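Hand guiding vs. remote for teaching pick tasks: is 163 demos supposed to be enough?

tallgrass_mo
Started this in January and I'm about ready to quit. I have the Kadov arm on a rolling base, two-finger gripper, wrist camera. The goal is dull: pick toys up off a floor and put them in a bin. I recorded 163 demonstrations with the Brotora remote kit and trained overnight. It does fine on the patch of floor where I did most of my recording. Move the toy under a chair and the arm hovers, closes on air, and goes back to start. The guide that came with the kit says to "add variety." Thanks, I guess. Would I do better grabbing the arm and pushing it through the motion by hand?

pinchpoint
No. Hand guiding puts your arm in the picture. Your sleeve is in every recording and then it isn't there at run time. I lost a whole month to that.

oldrelay
Depends where the camera is. With a wrist camera looking out past the fingers, you can hold the arm from behind the elbow and never show up. I taught a drawer task that way with 4 demonstrations and played them back. It still works.

pinchpoint
Played them back, as in plain replay? Then it works because the drawer doesn't move. That isn't the same problem and you know it.

oldrelay
It's a problem I had, and it went away. I'm not selling anything.

gasket641
I'll be the grump. I don't think the method matters much here. Whiteley put out that video of their arm tidying a bedroom "after a short session with a human teacher" and everyone lost their minds. How short is short? How many tries were cut? They don't say. Then people buy a remote kit, record all afternoon, and blame themselves when it doesn't look like the video.

tallgrass_mo
That's more or less how I ended up with the kit, yes.

marl_and_clay
Remote person here. The one thing it gives you that hand guiding doesn't is that you can drive from the camera view only. Turn your chair around and don't look at the room. If you can't finish the pick from what the wrist camera shows you, the policy has no chance either. Most of my bad recordings came from looking over at the real toy and steering by that. The arm seemed to know things it couldn't have known.

tallgrass_mo
OK, that stings. I was standing right over it the entire time.

pinchpoint
Agree with marl on this one. Also check how long you pause before closing the fingers. If you sit there and think for 2 seconds, you're teaching it to sit there. Trim those.

gasket641
Or don't trim, and find out what you're really feeding it. I've seen people trim until the data looked great and the arm got worse.

marl_and_clay
Light is the other thing. I drive ours at Ellesholm in a playroom, and I stopped trusting any number measured at one time of day.

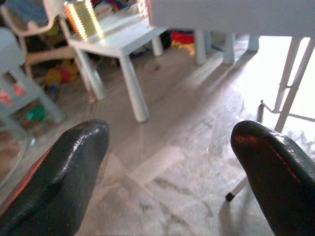

Playroom floors are a bad place to claim your teaching "generalizes," and I say that as somebody who does it every week. Try driving from a view like that one. The daylight on the right is so bright the floor washes out around the legs of the folding stand, while the red and yellow toys are back in the shadow under the furniture. There's a lit lamp on the little white table straight ahead, too. I'd go for the small green one on the left first, and even then I'd want the base turned before I tried it. Record sets like this in the morning and again after dark, and keep the scores apart. When I mixed them I got one nice average and no idea which half was failing.

tallgrass_mo
Mine are all evening, ceiling light on. So under the chair is dark in every single one.

oldrelay
And you'd still rather record another pile of those than push the arm under the chair by hand a few times?

tallgrass_mo
I'd rather know which one works before I give up another weekend.

gasket641
Then test it. Same chair, same toy, half by hand and half by remote, train them separately. Post the failures too. I'll believe whichever one you show me, but my money is on both of them closing on air.

tallgrass_mo
Fine. Chair only, back turned for the remote half. I'll post counts in this thread, good or bad.

pinchpoint
Wear short sleeves.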